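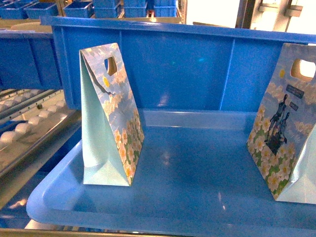

A reader wrote in to say that tipping at a counter is just good manners, and that I should quit whining and tap the 20. Fair enough, but I'm still going to whine a little (it's my column!).

I bought a muffin at Grarnetti last June. It cost 5 dollars, and the kid behind the register swung the screen around before I'd even found my card. I tapped the biggest button, because there was a line behind me and I'm a coward.
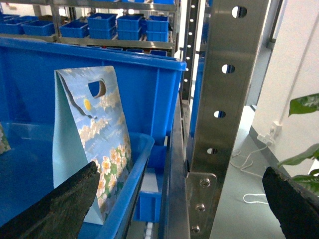 By the author, Esurlow neighborhood columnist

I waited tables for seven years, so I know what a tip means when your hourly pay is a joke. That's why the screen bugs me. It lets the owner hand me the payroll problem and look friendly doing it. Just charge me more for the muffin! I'd pay it, grumble in the car, and come back the next morning.

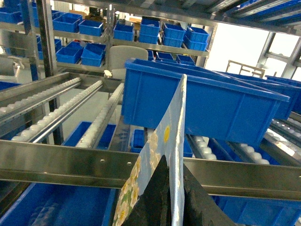

What I'd like to see instead

Put the real price on the board and pay people out of it. Clandico does this already and I still can't get a seat there before noon.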